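Progress report to Moon, bag-packing work package, February
Prepared by Hae-won Cha, Fikosska test cell, Sternirville

The grip-release fault remains open. During snack packing, a gripper told to open sometimes stays closed on the wrapper, and the arm withdraws with the load still held. In 1,676 release commands the fault was logged 30 times. Nine of those ended in a protective stop. 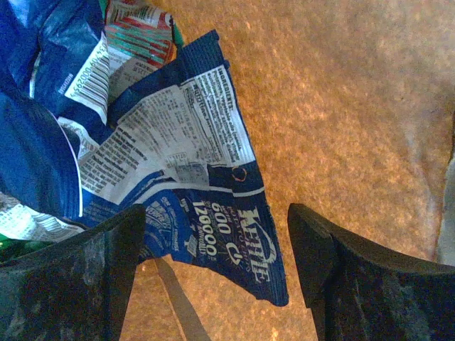

Has the fault damaged any hardware? None so far — the torque limit tripped before the joints reached their rated load in every case.

The controller log shows the open command sent and acknowledged each time. Finger position then stalls short of the target. Most stalls came with the fingers inside the mouth of a paper bag, where there is little room to spread.
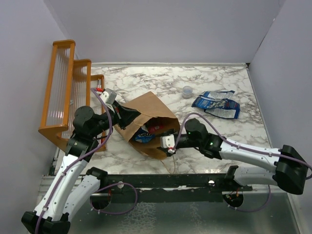 Nam-gil Jeon objects that the bag is a distraction, and wants the finger drive checked for backlash before anyone touches the motion plan. Both checks are now scheduled. The drive check goes first.

As an interim measure, withdrawal speed inside the bag has been halved, and the arm holds until finger position is confirmed.

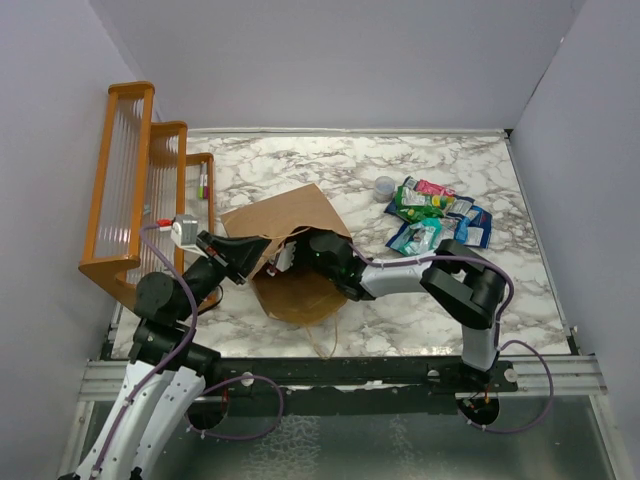 The hold adds time to every cycle, and the throughput target will slip until it is removed. We propose a run of 1,000 releases after the drive check, with the old speed restored at the end if no stall is logged.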